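Storage bins: frequently asked questions

Last updated Fri 13 June

Most of what we get asked about the Prillura bins comes down to size, cleaning and labels. If your question isn't covered, write to Luuk Van Damme at the Zuro shop desk.

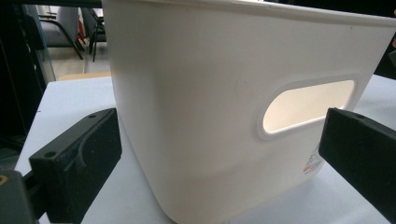
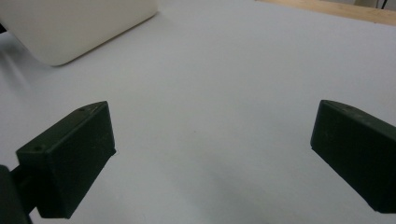 What size do I need?
The small bin suits a shelf or desk. The large one is 40 cm long and is meant for the floor or a deep closet. Measure the shelf first and include the rim, which sticks out past the walls.

Can I lift a full bin by the handles?
Yes, with both hands. For books or tools, fill it halfway.

How do I get a label off?
Warm a cloth under the tap, hold it on the label for a minute or 2, then peel from one corner. Rub off leftover glue with a drop of cooking oil and wash with dish soap. Don't use a scraper. Scratches show on a matte finish.

Will it mark my table?
The base is smooth, but grit caught underneath can scratch. Wipe the tabletop and the bottom of the bin before sliding it around, or lift it.

Can it go in the dishwasher?
No. Wash it by hand in lukewarm water and dry it upside down.

Are lids sold separately?
Yes, under order number 279 for the small bin and 198 for the large. Beltrán lids do not fit.

Can I return a bin I've used?
Only if it is clean and undamaged. Returns are handled by Szabolcs Antal. Bins bought before October need the paper receipt.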